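Course handout, unit 4: Automation at the workplace
Tusilberg Technical Program, 19 September 2020

4.1 Scope
This unit covers pick-and-place work in food portioning and what changes for staff when an arm takes over part of it. The case is the Prander canteen kitchen, which employs 80 people. Practice work is done on a table setup with toy food and kitchenware.
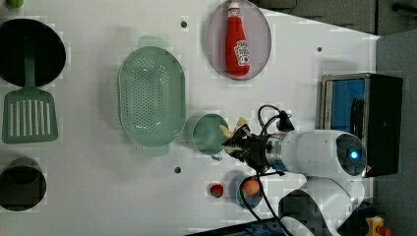
Portioning at Prander was manual until March. Each station had one worker who filled, checked and passed on the cups. After the change, the filling step was assigned to the arm. Checking stayed with the worker, who now covers two stations and answers for the output of both.

A task is defined by three items: the object to be moved, the target container and the layout of everything else on the surface. The layout is recorded before a run. Containers in the work area are treated as obstacles unless named as the target. 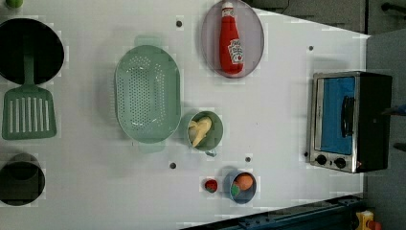 4.2 Changes in job content
Hand filling decreases. Setup, monitoring and fault clearing increase. In the Prander log, 1,216 cycles were entered for the trial period, of which 627 fell on the early shift. Operators on that shift asked for written restart rules, and these were added to the Hiveo work instruction. Pay grades were not revised during the trial. Job descriptions were.

Soft and irregular items take more setup time than rigid ones. Grip width and release height are set per item and may be changed only by a trained operator.

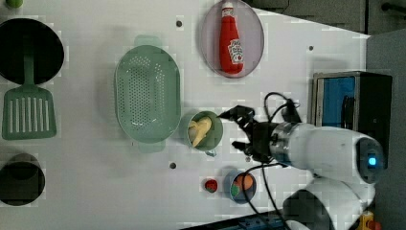

Who is responsible for a wrongly filled cup?
The worker assigned to checking at that station. The fault is logged under the station number, and the cup is set aside.

4.3 Staffing and training
Yordanov, the integrator, specifies one trained operator per shift. Prander trains two, so that breaks are covered. Training includes stop and restart, layout recording and log entry. Staff who do not operate the arm receive the safety part only.

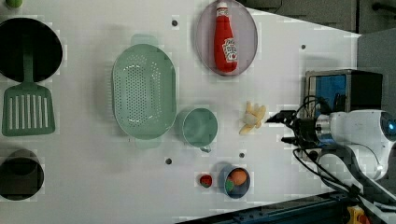 Fig. 4. Banana between the green mug and the gripper.

Reading for next session: unit 5, shift planning.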